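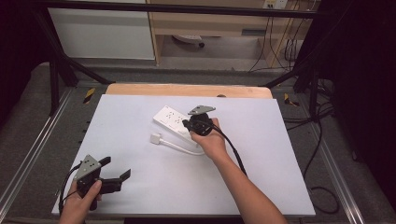
4.2 What people told me about standby power

I went into the Trindale interviews expecting to talk about heating, and I had a whole page of heating questions ready to go. What I got instead was a lot of talk about the little stuff that stays plugged in all night: phone chargers, the box under the TV, a coffee maker with a clock on it that has never been set. So this section wandered a bit from the plan, and I've let it wander.

The survey went out to 891 homes in Trindale and Firthorpe, and 300 sent it back, a better return than I'd hoped for (Firthorpe people are great about mail!). From those I picked 18 households to visit, and Benjie Policarpio came with me on most of the visits and took notes while I talked too much. We asked everybody to walk us through an ordinary evening, room by room, and tell us what got turned off and who did it.

Almost every home had one person who did the rounds. I started calling this person the closer, and the name stuck. The closer was often the one who paid the bill, but in several homes it was a teenager, and in one it was a grandmother who stayed up later than everybody else and liked the quiet.
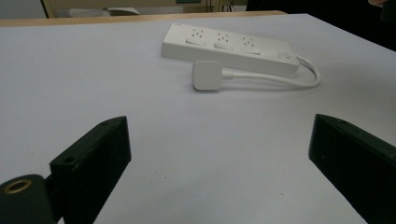 Figure 3a. Power strip with its outlets in a row.

Closers had strong feelings about where a switch should be. If it was behind the couch, forget it, the strip stayed on until somebody moved. One man in Firthorpe had run his strip up onto a bookshelf so he could reach it on his way to bed, and he was very proud of this (he showed us twice). Lagman's older work on kitchen habits found much the same thing with stove timers, and I think the two fit together pretty well.

The other thing that came up a lot was fear of turning off the wrong thing. People would tell us about the night the freezer went off, or the router, and after that they left everything alone for good. A switch for each outlet helped with that, at least in the homes that had them. You could leave the router running and shut off the rest.

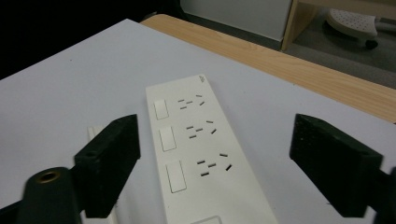 Figure 3b. Strip with a rocker switch beside each socket.

I should say that I don't have meter readings for any of this. The Drarkach loggers we ordered showed up after the visits were over, so what I have is what people said they did, and people do like to sound tidy in front of a visitor. Benjie thinks we should go back in July and run the loggers for real. I'm in favor, if the budget holds.

4.3 Bills, and who reads them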